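Bristitmont House: Furnished Rooms Working Group
Minutes of the meeting held on Aug 13, 2025

Present: lettings, housekeeping, stores, maintenance
Apologies: accounts

1. Minutes of the previous meeting
Agreed as a correct record. One correction: the mattress order for the Trernon wing was placed with Yao, not Prultatow.

2. Bedding stock
Stores reported 136 fitted sheets in use and 90 on the shelf. Flat sheets are no longer being reordered. Existing flat sheets will be used up as dust covers when rooms are painted.

Housekeeping asked whether the deeper fitted sheets could be marked at the hem. The two depths look the same once laundered and the shallow ones come off the corners of the newer mattresses. Stores will sew a short white thread mark on the deep ones. Old stock to be marked as it comes back from the laundry.

Spending on bedding to date is 1,583 against a budget line of 2,810. No further order until December.

3. Folding and clothing left in rooms
Housekeeping presented the draft room sheet. Clothing found loose in a room between lets is to be folded on the made bed, bagged and labelled with the room number. The draft gave one fold for all garments. Lettings pointed out that jumpers folded this way do not fit the standard bag. The draft will be split into two folds:

T-shirts and light tops: lay flat on the bed, smooth out, fold the hem end up by a third, bring in the sleeves, fold once more.
Jumpers and sweatshirts: sleeves in first, then in half, then in half again.

It was agreed that garments are to be laid flat before the first fold. Folding against the body is quicker but gives uneven widths and the bags do not stack.

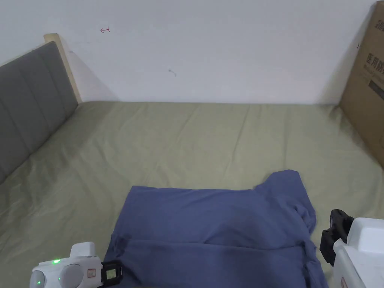

Item 3: navy T-shirt on a green fitted sheet, lower part folded up, sleeve at upper right still bunched.

Housekeeping noted that a bunched sleeve should be pulled straight before the sides are brought in. This line will be added to the room sheet. No change to bag size.

4. Walls and headboards
Maintenance raised marks on white walls beside beds. The photograph under item 3 shows a small red arrow, hand-drawn, above the headboard and a faint grey smudge lower down. Smudges to be tried with a damp cloth first. Pen marks need stain block before touching up, otherwise the red comes through the emulsion.

Grey upholstered headboards: the seams between the padded panels collect dust. Crevice tool to be used at each change of let. Wooden parts to be wiped with a barely damp cloth and no polish. Lettings asked for felt pads where a headboard post stands close to a wall. Maintenance has pads in stock and will fit them on the Trernon wing first.

5. Cardboard boxes
Boxes are not to be stood beside beds once a room is ready to let. Flattened boxes go to the ground floor store. Boxes still in use go in the wardrobe base or the corridor cupboard. Stores asked that printed boxes be kept apart from plain ones, as the plain ones are reused for linen. Agreed.

6. Any other business
The Prultatow laundry contract is due for renewal. Lettings to ask for a price with and without ironing.
The key to the corridor cupboard on the second floor sticks. Maintenance to replace the barrel.

Actions
Stores: mark deep fitted sheets; label shelf for plain boxes.
Housekeeping: reissue room sheet with two folds and the sleeve line.
Maintenance: felt pads, Trernon wing; stain block for red pen; cupboard lock.
Lettings: laundry prices.

Next meeting: December, date to be circulated by lettings.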